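Budget for the Small Stuff First

When our lab at Lumon started planning next year's equipment, the first draft had one big line for the two-arm robot and a tiny one labeled "misc." I love the robot. I also think the tiny line deserves most of our attention!

Take whiteboard work. The arm gets all the glory, but the part that touches the board is a blue-tipped tool, and the board itself has to stay put while somebody leans on it.

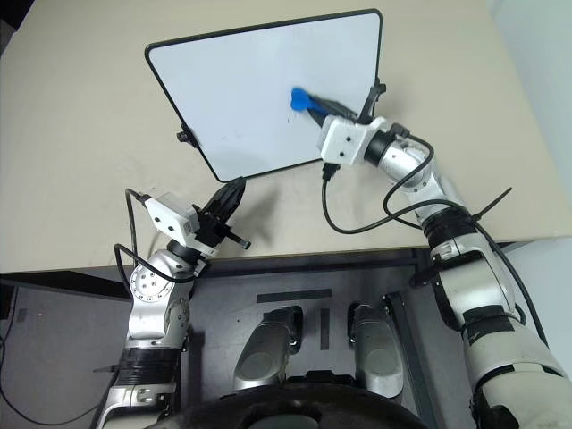 Right arm on the board, left arm off the corner.

Our Rurura project set aside $1000 for boards, clamps, spare tips and cable ties, and I argued for every dollar of it. A board costs little, so buy 4. Tips are cheaper still, so buy 60 and stop rationing them. The people planning the Lidura cell went the other way and lost 8 working days waiting on one clamp (I still wince).

I'd put table space in the plan too, and cable length, and a shelf where the spares live. None of it looks exciting in a February budget meeting, but it's what lets a person walk in and try an idea before lunch, and I find that thrilling.
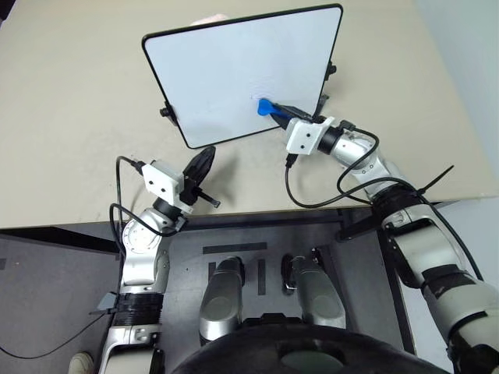
What I'd ask for next

A second line for replacements, kept apart from the purchase price, so a worn tip never has to compete with a new arm. Yin, our next project, will be planned that way from the first page.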